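Search products Search Go

Storage > Clothes > Flat bags > Tapley flat bag, large

New in Bedding Clothes Storage Sale Help

Tapley flat bag, large
Made by Pakden. Holds one adult padded jacket or two children's.

The Tapley is a zipped bag for quilted coats and jackets that are going away until October. It measures 97 cm by 38 cm and weighs 160 g. There is no pump or valve. You press the air out by hand and close the zip.

Lay the jacket out on a bed first, fasten it and empty the pockets. Fold along the seams between the padded panels, where the filling is thinnest, and tuck any cords and toggles inside so they don't catch in the zip. 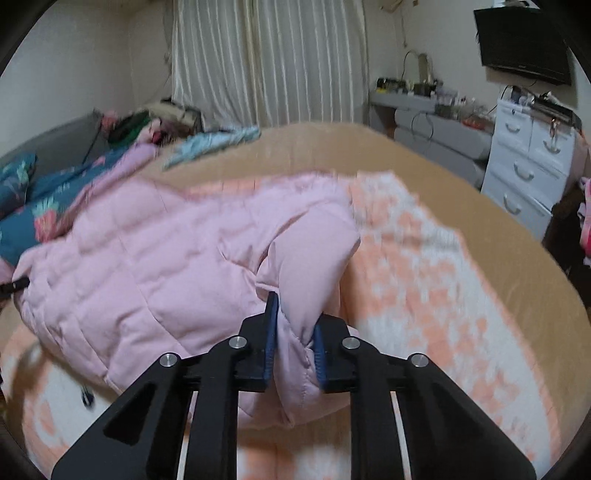
Joanne Wragg found that hers went in more easily with the sleeves folded behind the back, and says she now does the hood last. She would have liked a loop for hanging the bag on a hook.

The jacket must be fully dry before it goes in. Don't stack more than 4 bags, as the padding at the bottom will flatten. After storage, shake the jacket and leave it on a hanger overnight.

Wipe the bag with a damp cloth. Do not machine wash or iron.

Colours: grey, navy. Also sold in a pack with the Hakora blanket bag. Collection from our Pekthorpe shop is free.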